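Was ein Humanoider im ersten Jahr kostet

Budgetplanung für Versuchsplätze mit mehrfingrigen Händen

Wer einen humanoiden Roboter für Versuche im Wohnumfeld beschafft, verhandelt meist lange über den Grundpreis und kurz über alles Übrige. Im Haushaltsplan der Gruppe in Morville machte das Grundgerät am Ende 38 Prozent der Gesamtsumme aus. Der Rest verteilte sich auf Hände, Kabelsätze, Wartung, Umbauten am Raum und Personalstunden.

Den größten Einzelposten nach dem Grundgerät bilden die Hände. Fingerpolster, Gelenkgehäuse und Verschraubungen werden im Angebot von Drakberg als eine Baugruppe geführt, im Ersatzteilkatalog dagegen einzeln. Ein Satz Fingerpolster kostet 296 Euro netto. Rigoberto Quispe, zuständig für die technische Abnahme, rät dazu, die Einzelpreise vor Vertragsschluss anzufordern und mindestens zwei Sätze in die Erstbestellung aufzunehmen.
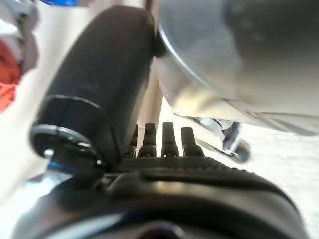

Lieferzeit und Reserve

Després nennt für Standardteile 16 Arbeitstage, für Kabelsätze keine verbindliche Frist. Bei einem Versuchsplan, der bis Juli reicht, ist das relevant: Ein Ausfall am Handgelenk legt den ganzen Arm still. Kabel, die außen am Arm geführt sind, gelten in Morville als Verbrauchsmaterial und werden über die Sachmittel abgerechnet. Für innenliegende Leitungen gilt die Gewährleistung, sofern das Gehäuse ungeöffnet bleibt.

Häufig zu niedrig angesetzt wird der Raum. Teppich, Bettkante und indirekte Beleuchtung sind für Textilaufgaben erwünscht,

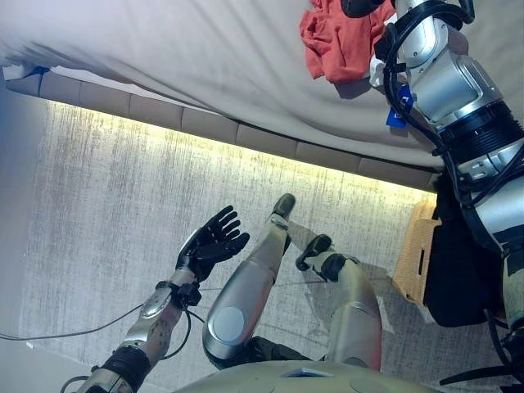 verlangen aber eigene Messreihen, etwa zur Standfestigkeit auf weichem Boden und zur Belichtung der Kameras. Hortensia Correa kalkuliert dafür 461 Personalstunden im ersten Jahr, Auf- und Abbau eingerechnet. Im ursprünglichen Antrag war für den Raum lediglich die Miete vorgesehen.

Kaufen oder mieten

Gronel bietet das Grundgerät auch im Mietmodell an. Die Rate enthält Softwarepflege und eine Inspektion pro Halbjahr, jedoch keine Greiferteile. Für Projekte unter zwei Jahren ist die Miete nach der Rechnung aus Morville günstiger, darüber der Kauf. Die Rechnung kippt, sobald ein zweites Handpaar benötigt wird, weil Gronel dieses nur verkauft.

Beim Umgang mit Stoff kommt ein weiterer Punkt hinzu. Dünne Gewebe legen sich um Fingerkuppe und Mechanik, die Reinigungsintervalle sind daher kürzer anzusetzen als bei Versuchen mit festen Gegenständen. Der Wartungsplan des Herstellers unterscheidet hier nicht.

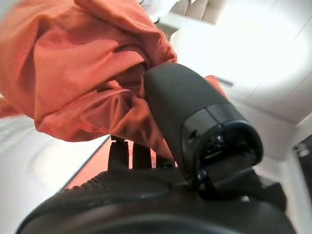 Fachgruppe Beschaffung und Versuchstechnik, Standort Morville

Ansprechpartnerin für Kostenpläne ist Lizeth Huanca. Die Vorlage für die Kalkulation enthält getrennte Blätter für Grundgerät, Hände, Raum und Personal. Angebote werden dort netto eingetragen, Fracht und Zoll in einer eigenen Spalte. Mietmodelle sind auf die volle Projektlaufzeit hochzurechnen, die Inspektionstermine gehören in den Versuchsplan.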